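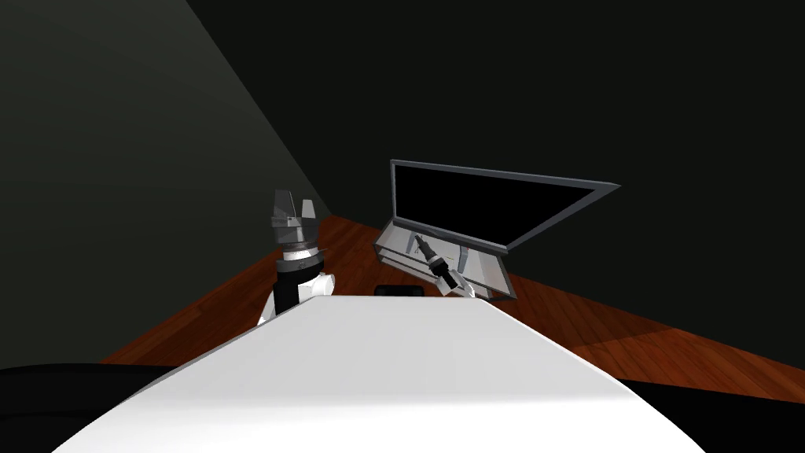
Collectors' Help > Maps and Atlases > Printed Maps > Condition and Repair

Filed under: antique maps, atlas sheets, hand coloring, storage

Question

I would be grateful for advice concerning a folding map of the Odevari river basin, issued by the Stavport firm of Pakard as part of a school atlas. The sheet is engraved, with outline color along the district boundaries and a fuller wash on the coastal strip. It was evidently removed from its binding at an early date, as the center fold has been backed with a strip of brown gummed paper. The strip has darkened and the discoloration is now visible from the front, running through the title and part of the scale bar.

There are two matters on which I seek guidance. First, should the strip be removed, or is it preferable to leave an old repair in place? Second, I have compared my sheet with the copy reproduced in the Baláž checklist, and the two do not agree. The checklist copy shows a railroad north of the river and has the imprint below the lower border. Mine has no railroad, and the imprint is inside the border at the left. Is mine an earlier state, or a different map altogether? The sheet dimensions are the same.

The map is presently kept between two boards in a drawer. It has not been framed, and I do not intend to sell it.

Answer 1 (accepted by the person asking)

With regard to the repair, gummed brown paper of this type is generally acidic, and the adhesive will continue to stain the sheet for as long as it remains in contact with it. Removal is therefore usually recommended. It should not, however, be attempted at home on a map with original color. The adhesive is softened with moisture, and many of the greens and pinks used in atlas coloring will move or bleed as soon as they become damp. A paper conservator will test each color separately before proceeding and will ordinarily replace the strip with thin Japanese tissue and wheat starch paste.

Owners should be aware that removal of the strip does not guarantee removal of the stain. Where the adhesive has penetrated the full thickness of the paper, some discoloration will remain in the title area. You may wish to request a written estimate which lists the two operations separately, as stain reduction is commonly charged in addition to the repair itself.

In the interim, please confirm that the boards are acid-free. Ordinary gray cardboard is not suitable. A polyester sleeve, open on two sides, may be used within the boards. Relative humidity should be held near 50 percent and, above all, should be kept steady.
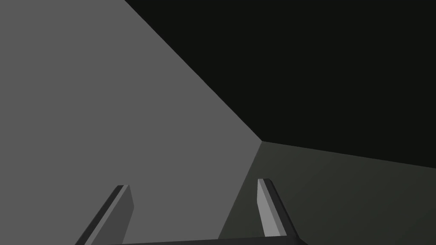
Concerning the state of the map, the absence of the railroad is consistent with an earlier printing but does not establish it. Railroads were frequently added to existing plates, and an imprint was often re-engraved when a plate passed to a new edition. The more reliable test is to look for traces of erasure. Under a magnifier, on a later state, you may find faint remains of the old imprint inside the lower left border. If the checklist reproduction is sharp enough to show such traces, the sequence is settled. If it shows none, compare the hachures along the southern hills line by line. Two impressions from one plate will match exactly, including the small slips of the engraver.

Answer 2

I have the same atlas, although it lacks its title page. The river basin map is sheet 6 and has no railroad either. Sheet 5, which adjoins it to the west, does show one ending at the border, so it would appear that the publisher did not revise the sheets together. I cannot say which printing this is.

I would leave the tape alone. Mine has the same brown strip and has been in that condition for as long as I have owned it.

Answer 3

Please note that the Baláž checklist has a supplement, in which several of the Pakard school maps are listed again with corrected descriptions. The reproduction in the main volume was reportedly taken from a lithographic transfer and not from the engraved plate. If that is so, the comparison of hachures suggested above should be made with some caution, as lines may thicken or fill in during transfer. A library with a map room should be able to supply the supplement on request. The entry for this sheet is under Odevari and not under Stavport.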